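About us

Drukillow is a small school for hotel and guest house work. We are in Brurnberg, in the old part of the town, five minutes by foot from the station. We teach people who want to work in hotels, and also people who work there already for many years and never received a paper for it.

The school was opened by Lawal Amadi. Before this he worked in hotels in three countries, first in the kitchen, then at night reception, and at the end as head of housekeeping in a house with 410 rooms. In that house he had to train new staff every month, and there was only one morning for each person. He found this too short. When he moved to Brurnberg he rented two rooms above the Rind bakery and started with one evening course, with six students and a borrowed blackboard. Four of these students are still in the trade and one of them, we are proud to say, is teaching with us today.

What we teach

Our main course takes 10 weeks. It has three parts: rooms, reception, and breakfast service. Each student goes through all three, also when he or she already knows which one they prefer. In a small guest house the same person will often give out the keys and cut the bread, so it is good to know the whole day of the house.

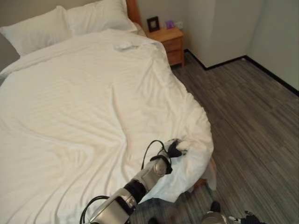
Reception is the part where most students are nervous. They must speak on the telephone in a language which is maybe their third or fourth. We practice with real sentences, slowly at first: how to take a late booking, how to explain the city tax, what to answer when a guest is angry and he is right. We do not ask for a perfect accent. We ask that the guest understands you and that you understand the guest, and that you write down the name correctly.

For breakfast service we use the kitchen on the ground floor, which the bakery lets us have after eleven. Food hygiene is taught there too, with a written test at the end. Who does not pass the test can repeat it one time without cost.

Practical weeks

After the course, every student spends two weeks in a working house. Our oldest partner is the guest house Kondivach, on the lake road, and there are several family houses in the villages nearby. The students are paid for these weeks. We insisted on this from the beginning and we lost some partners for it, but the ones who stayed are good ones, and they call us when they have a free position.

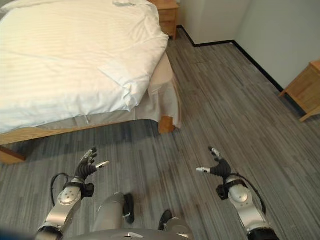

Until now 1,147 people have finished a course with us. The youngest was 17 and had to bring a letter from her mother. The oldest was 63 and opened his own guest house afterward, with four rooms and a very good plum jam.

Our classes are small, never more than twelve persons. We have morning groups for parents with children in school and evening groups for people who work during the day. In November, when the hotels here are quiet, we hold a shorter course only for people already employed. Many houses send us their staff in that month, so please write early for it.

Who we are

We are five teachers and one office. All of the teachers have worked in hotels, and two of them still do on weekends. Between us we speak nine languages, not all of them equally well. The office is open in the mornings and you can come without appointment. Please ring at the side door, as the front door belongs to the bakery.

The full course costs 2,000 euros, with books and the work shirt included. It is possible to pay in parts. If the money is a difficulty, speak with us before you decide against it.

Page last changed: June 7, 2019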